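THE LAUNDRY TABLE – notes from the Sturska building newsletter

November 5, 2022 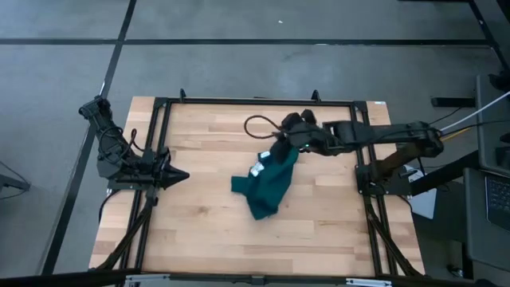 Teal garment lifted over the butcher block, labels showing.

Quick one this month, I'm typing between loads. A lot of you wrote in after the June item on sorting and wanted the folding part. So. Folding. Also the table, also lint, also the sock box, which is full again.

First the table. Light butcher block, pale strips and tan strips, a few dark knots down the one half. We looked at a laminate top from the Boltow catalog and I was outvoted and then I was glad I was outvoted. Cloth grips wood a little. On the slick stuff a T-shirt slides away from you while you're trying to get the sleeve in, and you end up leaning on it with your elbow.

Oil on wood is the one worry. Mineral oil, thin coat, wipe it off, leave overnight, wipe it AGAIN in the morning before any cloth goes near it. One person in the Sevo wing (you know who you are, no hard feelings) put a stack of pillowcases down on a table oiled that same evening. Grease spots on every one. Dish soap got them out, rubbed in dry, half an hour, then a warm wash. But that was a whole evening gone.

Now crumpled things. Most of what comes out of a basket is one lump with the right side, wrong side, front and back all mixed up in it. People start folding the lump. Don't fold the lump. Find a label first.

The label is the handle. On a top it's nearly always back of the neck, sometimes a second one down a side seam. On pants, center back of the waistband. Shorts the same. Get hold near the label, lift, let the rest hang. Gravity does maybe half the work, then lay it down hem first and let it come toward you as you lower it. Bottom edge touches, then middle, then top. If you drop it all at once you get your lump back.

What I do, for a T-shirt:

Label up near you, shirt face down.
Smooth from the middle out, flat hands, not fingertips.
One side in to about the middle of the neck, sleeve folded back on itself.
Other side same.
Bottom up to the collar, or in thirds if your drawer is shallow.
Flip it. Done.

Somebody asked about the in-the-air method, where you hold it under your chin. Fine for towels. For shirts I get a twist every time and have to start over, so I stopped.

Pants and shorts are easier. Leg over leg, tuck in the pointy bit at the seat so you have a straight edge, then thirds. Leggings the same but they creep, so roll them.

Dark greens and teals, a note, because I got three questions on this. Wash them inside out, cold, with other darks. Skip the bleach-type powders. A new one goes by itself the first time or with something you don't care about. I lost a cream dish towel to a green sweatshirt and it's now a sort of pond color, still dries dishes. If you're hanging dark stuff by a sunny window, inside out there too. Shoulders fade first and then it looks like you've been out in the rain wearing a backpack.

White labels going grey or curling: that's heat. Turn the dryer down one notch. If a label scratches, unpick it with a seam ripper, slow, from the wrong side, don't just yank. But keep it! Pin the care label in an envelope or take a photo of it. You will want to know the fiber content later, usually when you've spilled something.

Wrinkles. If it sat in the basket overnight you have choices. Spray bottle, plain water, a light mist, lay it flat and smooth with your palms, leave ten minutes, then fold. Works on jersey and most knits. Does not work on linen, nothing works on linen but the iron. Or put it back in the dryer with a damp washcloth for a bit, and this time stand there and take it out when it stops. I say this as a person who has run the same load three times.

Room stuff, fast:

– The D'Souza drying racks are back in stock and we ordered two for the downstairs room. Please don't hang wet jeans all on one side, the last rack went over twice in a week.

– Lint. Clean the screen before your load AND after. I know it seems like double. The person before you didnt do it.

– Keep the middle of the folding table clear so there's a full arm's reach of bare wood. Detergent caps leave blue rings. Coffee leaves brown ones. Both sand out but sanding is a day.

– Knots in the wood: run your hand over them now and then. If one feels rough, a little fine sandpaper with the grain, wipe, oil. A rough knot will pull a thread on anything knit and you won't notice until you hold it up to the light.

– Sock box. Anything left after the end of the month goes to rags. Final answer. I've been saying final answer since June.

Money, since it was asked at the last meeting and I didn't have the sheet with me. We had 1,877 dollars in the laundry fund at the start of fall. The two washers' service came to 600, and the rest we're holding for the new vent hose and whatever breaks next. Coin box took in 60 in its worst week, which was the week the hot water was out, so no surprise. Someone suggested we aim for 1,000 in reserve at all times. I like it. Put it on the list for next meeting.

Back to folding for a sec, a couple of things I left out.

Hoodies. Face down, arms straight across the back, one over the other, hood folded down flat onto the body, then sides in, then up. If it has a drawstring tie a loose bow in it before you wash, please, those strings come out and then it's you and a safety pin for twenty minutes.

Kids' stuff. Don't bother with thirds, it's too small, fold once long ways and once across and stand it on edge in the drawer. You see everything at once and they can pull out one thing without the whole stack coming along. In theory.

Slippery tops, the polyester kind. These never stay. Fold loosely, then roll from the hem, or hang them and be done with it. I gave up and hung mine.

Sweaters: never hang. Shoulders get bumps. Fold wide and only once or twice, heaviest on the bottom. If it's been worn just the one time and isn't dirty, air it over a chair for an evening and put it back, it doesn't need a wash every time.

Fitted sheets – I'm out of room and out of patience. Next issue. I do have a method, it is not pretty, the result is roughly a rectangle and it fits on the shelf. There's also a reader in the Sevo wing who claims hers come out flat as an envelope and has offered to write it up. We'll print both and you can pick.

Sorting reminder for new folks who missed the June one, super short: darks, lights, towels, and a "think about it" pile for wool, silk, anything with beads. The think about it pile does not go in with the others because you're in a hurry. Empty the pockets. Zip the zippers, bra hooks closed. Turn printed shirts inside out so the print doesnt crack.

And size of the load! Machine should be three-quarters full, loosely, you should be able to put your hand in on top of the clothes. Packed tight, nothing rinses, and then you get those pale streaks on dark fabric that look like chalk. That's detergent. Rinse again, no soap, and use less next time. Less than the cap says, usually. Our water is soft here.

One from the question jar: "Do I have to fold right away?" No. But shake each thing out once as it comes from the dryer and lay it flat, one on top of the other, sleeves any which way. Takes a couple of minutes for a whole load and you can fold tomorrow with no creases to fight. A flat pile is a very different thing to come home to than a basket.

Another: "What about T-shirts I only wear to bed?" Stuff them in the drawer. Life is short.

The question jar lives on the windowsill, left of the detergent shelf. Write on anything. Receipts are fine. If you want a reply in the next issue put your slip in before the first of the month, and if you want your hand-towel-fold-into-a-pocket thing explained you'll have to come show me, I've read the note four times and I can't follow it.

Dryer just buzzed, got to go. Sheets next time, bring safety pins for the drawstring jar if you have spares.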